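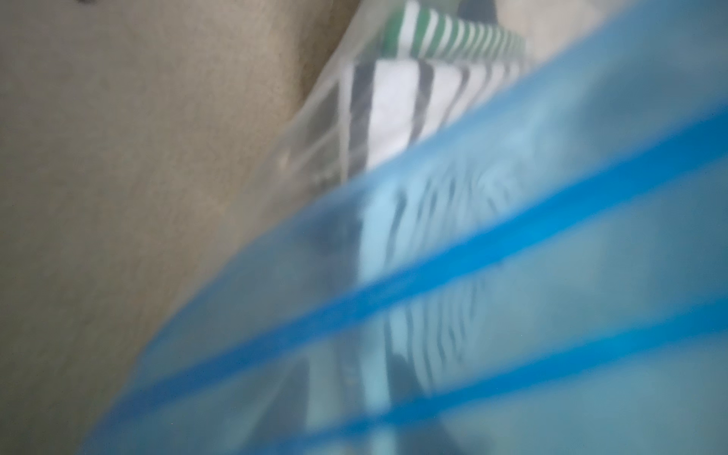

Zarnosholm, June

In at ten to six. The back door was already open and the lights were on over the Rivera line, so the early packers had beaten me to it. Coffee machine still out. Someone has taped a note to it asking for the date of the repair, and someone else has written "yes please" under the note.

I'm on the cell again this week, which means I fold at the bench for the first two hours and then sit with the arms until lunch. Folding was kids' shirts out of the Fluseck returns, the small sizes, and a lot of them had been put back in their bags inside out. You pull them, turn them, check the collar and the hem, fold in thirds and bag. I've done it for six years and I can do it while thinking about what to buy for supper. My hands were slow this morning. Left thumb is sore again at the base, where it presses the zipper shut.

The thumb is the reason I didn't argue when they asked who wanted to learn the cell. A few people did argue. When the leaflet went up in the canteen it said the arms would take over "repetitive closing and bagging tasks," and anybody who has worked the line could read that and wonder what was left. We do almost 4,000 bags in a normal week, all by hand. Closing and bagging is the job. Folding and checking is the job too, but it's the bags they count.

So far nothing has been taken over. The cell has bagged 783 pieces that passed check, and that is everything since it was switched on in spring. I know the number from the sheet on the clipboard. A new starter would do that many in a few shifts. The supervisor doesn't like it when we say this, and says the sheet isn't meant to be read that way. It may not be, but it hangs by the hand sink where we all stand and dry our hands.

What I do when I sit with it is hard to explain at home. I lay out the clothes and the bags. I start a run. One arm is supposed to hold the bag and the other is supposed to bring the garment, and I watch, and if it goes wrong I stop it, put everything back and write down what happened. There is a drop-down list for what happened and then a box for your own words. The drop-down has "slip," "fold lost," "bag closed early," "no grasp" and "other." I use "other" more than they would like. This morning I wrote "sleeve came back out with the gripper" and "bag came along with the shirt" and, once, "I don't know, it just let go."

The bags are the trouble. I have said so since the first week. A T-shirt lies there and lets itself be picked up. A zipper bag has two thin sides that stick together, and a person opens it by rubbing them between finger and thumb, without looking. The arms have no rubbing. They have to get one side and leave the other, and the plastic is clear, and under the lights it shines, and I think half the time they can't tell where the edge is. I have trouble with it myself when I look at the wrist camera on the monitor. It's all blue and blur when the bag comes up close. You see the two stripes of the seal and then you lose track of which way is up.

The technician from Skovatlow says the seal is what helps, that a colored line gives it something to follow. They tried bags with a clear seal at Skovatlow before they came to us and gave up on them. That part I believe. When I was training new packers I used to tell them the same thing, find the blue and follow it along.

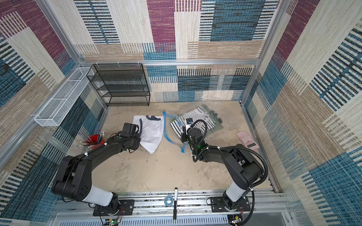

Around nine we had a visit from the office, three of them, the one from purchasing in a proper jacket. They stood behind me and I did what I would have done anyway. The first run was fine. In the second one the shirt ended up bunched and the bag slid off to one side, and I stopped it, and the man in the jacket asked whether that was me or the machine. I said I had pressed stop. He asked if it would have sorted itself out if I hadn't. I said sometimes it does and sometimes it pushes the shirt around for a while. He wrote that down. I'd like to know how he spelled it.

They wanted to know how long until it could run without a person. I said I wasn't the one to ask. The supervisor said "by the fall" and then looked at me like I might add something. I didn't add anything. I have learned to let those go by.

After they left I went through the morning's stops with the technician on the phone. It was a good talk. She asks what I would do with my hands and then she is quiet and I can hear her typing. Today it was about stripes. I said that with a striped shirt I line up the fold by the stripes and don't look at the hem at all, so a striped shirt is faster for me than a plain one. She had thought stripes would be harder. For the arms maybe they are, she didn't know yet. She asked me to keep putting striped things in, both kinds, the dark ones and the red and white, and to note which fold I started with.

It's odd to be asked. In six years on the bench the only questions anybody had were how many and why not more. Now I have someone who wants to know which finger goes first. I had to stand at the bench afterwards and fold one slowly to find out. It's the middle finger, and the index only comes in after. I would have sworn it was the other way.

I said some of this at lunch and it didn't go over well. The woman next to me said, so you're teaching it. I said yes, I suppose I am. She said, and when it knows? She wasn't unkind about it. She has eleven more years to go before she can stop and her wrists are worse than my thumb. I said what I think, which is that at the rate it's going we'll both be out on our own feet before it closes a full crate. She said that was what they told her brother-in-law about the label machine. There was one of those here too, before my time. Two people used to do labels all day. Now it's one person who fills the rolls and clears the jams, and the other went to the dock and then left. I didn't have an answer. We talked about her garden after that.

I do think about it. The pay is the same on the cell as on the bench, a small amount more if you count the training hours, and those stop at the end of the month. I asked whether sitting with the arms would be its own job with its own grade and was told it's "being looked at." I've asked twice now. I'm writing it here so I remember I did.

The other thing that has changed is the noise, or my share of it. On the bench you talk. You have somebody at each elbow and you can fold and talk from six until two. At the cell you sit alone and it's fairly quiet, only the arms when they turn and the fan. The bright panels on the walls bother some people. One of the packers says it's like looking into somebody's grandmother's bedspread. I don't mind them any more, though on the first day I had a headache from them by noon. I take my breaks at the bench now, standing up, and fold a few while I'm there so I can be in the conversation.

Afternoon was mostly hand work. The Fluseck backlog stood at 1,373 pieces when we started the second half, and that's after a week of everybody pulling from it. It's the spring returns, they all come at once. So the cell got switched off at one and I went back to my old place. Nobody said it out loud, but when there's work to get through we turn the machine off and do it. I felt a bit sorry for it, which is silly. I was quicker than in the morning. The thumb had warmed up, or I had stopped noticing it.

I need to ask for the tape bandage from the first aid box tomorrow. Also ask whether the wire rack in the cell is staying, because I'd like to put the finished bags on it and I don't want to be told off for moving something that the cameras expect to see.

Last run before we shut down was the best of the day, I thought. The left arm was busy toward the back with the red-and-white one and the green T-shirt under it, and the right had the bag with the navy stripes. I had my hand next to the stop button the whole time. I notice I hold my breath when it goes for the edge of the plastic. I never did that with a trainee. With a trainee you can say "a bit lower."
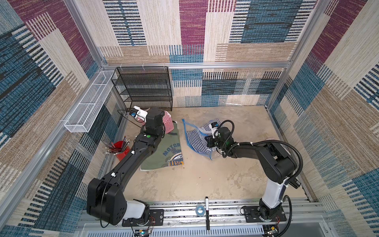 Left arm with the red-and-white cloth, right arm on the edge of the zipper bag.

Wrote up the sheet, wiped down the bench, out by quarter past two. Bus was late. Bought potatoes, dill and the cheap fish. My sister called in the evening and asked how the robot was and I said it's fine, it's about where it was last week. She wants to come and see it. I told her visitors have to sign in at the front and wear the yellow vest, and she said in that case she'd wait until it can do socks.

Early shift again tomorrow. Set the alarm for ten to five.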